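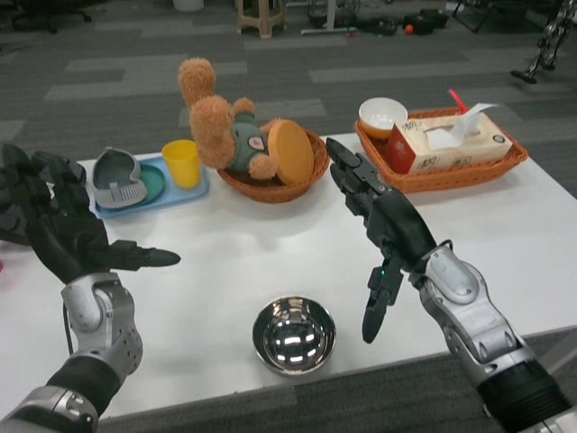
Why does one hand stop in the middle of a task while the arm above it continues to move?

The hand controller has lost contact with the arm controller for more than 600 milliseconds. The arm does not know this, so it finishes the movement that was already sent. The hand keeps its last finger position.

Search the manual Go
Reading time: 3 min

6.4 Hand stops responding (fault 63)

This section is for the Zindow two-arm system with Wernby hands. Please read all the steps one time before you begin.

CAUTION: Do not pull an object out of a stopped hand. The fingers can close again with full force when the contact returns.

1. Press the stop button. Wait until both arms stand still.
2. Look at the log and write down which side is reported, left or right. The side is always given from the robot's point of view.
3. Support the forearm with one hand from below, then switch off the main power. The arm sinks a little when the power goes away.
4. Wait 40 seconds. The hand keeps some charge during this time.
5. If the fingers are still around an object, open them with the release key at the wrist. Turn the key slowly, one finger after the other.
6. Check the hand cable along its full length. Pay attention to the place where it bends at the wrist. A cable with a crushed or shiny spot must be changed.
7. Push the connector in until you hear a click, and close the locking ring.
8. Switch on the power and run the finger test from the service menu, with no object in the hand.

Note: The indicator light on the hand shows only that the hand has power. It can be green also when fault 63 is active. Always trust the log more than the light.

Note: If the fault comes back 3 times in one shift, take the arm out of use and send the log to the Katona service desk. Do not make the time limit longer in the settings. At the Zundville site this was done in September, and a hand then pressed on the table for several seconds before the arm stopped.

For changing the cable, continue with section 6.5.

Text checked by Ákos Vass, 29 Dec 2018

3 comments
0 shares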